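Research > Household Studies > Working Papers > Section 4

4.2 Soft goods in the sleeping room

Clothing is seldom dealt with where it is stored. In the Fashola housing survey, the bed was the surface most often named for sorting and folding, ahead of tables and the floor. Our field notes, coded by Chukwuemeka Idahosa, contain 453 entries on clothing, and the bedroom accounts for the largest share.

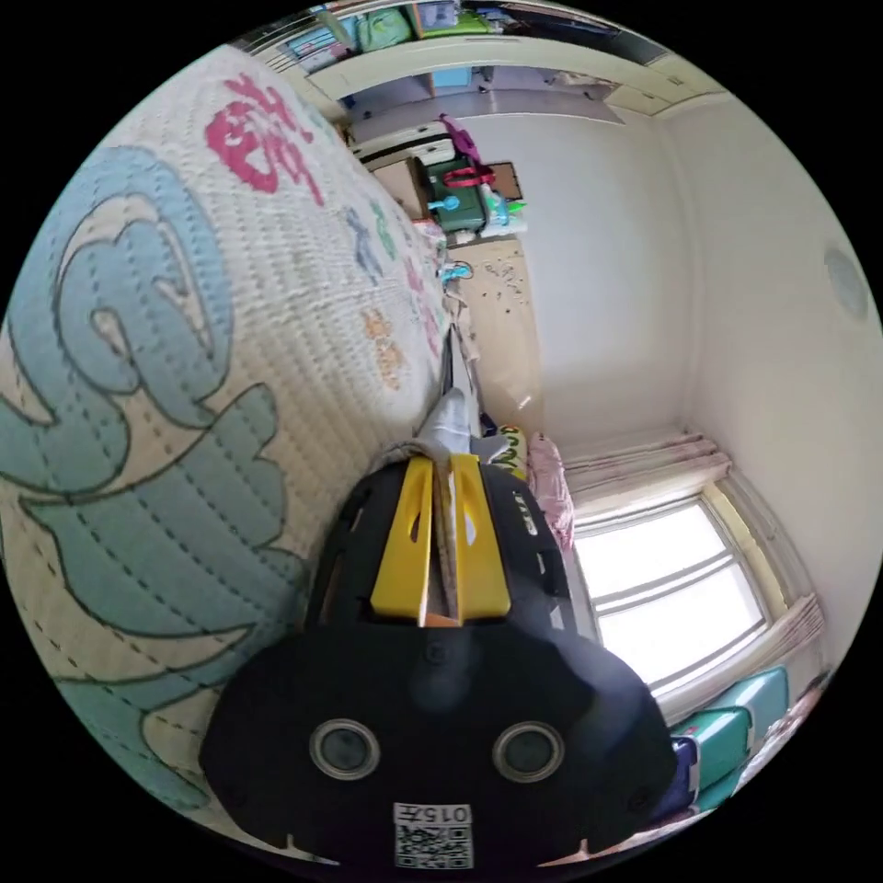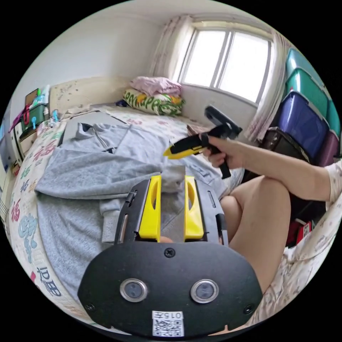
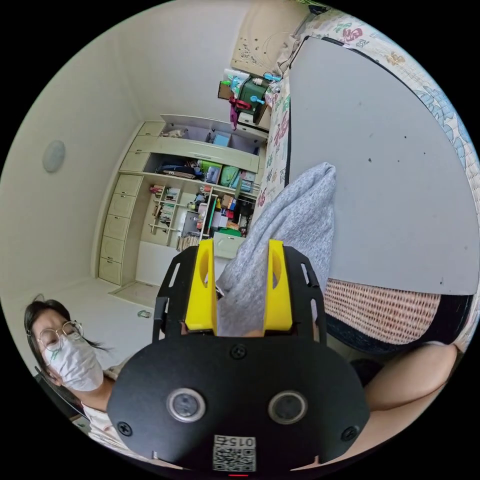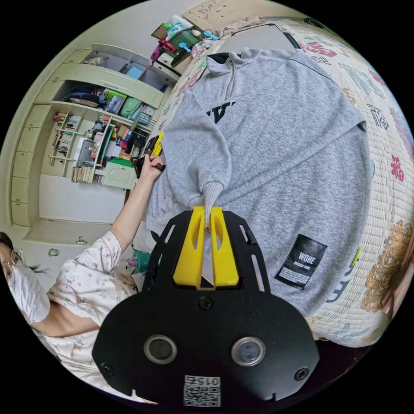 Figure 2. Gray cloth items and printed or quilted textiles in the bedroom.

Two features of bed-based sorting deserve attention. First, the work surface is itself a textile. A garment spread on a sheet shifts with it, and a sleeve pulled from one side may bring the bedding along. Second, the bed rarely serves one purpose at a time. Pillows, covers and personal articles share the surface, and respondents tended to work in whatever space remained.

Heavier knitwear took longer to put away than shirts in 11 of the homes visited. Respondents gave different accounts of this. One said that a hood "never lies down," and another folded hooded garments only on Sunday, when the bed could be left clear. We did not attempt to rank folding methods. The Gumell scale, used in earlier work, scores the finished stack and gives no weight to the surface beneath it.

Storage is treated separately in Section 4.3.

Comments

R. from Boltell: Did you record mattress height? It made a difference in our study.

knitter: The line about hoods is correct.

Previous section | Next section | Contents | References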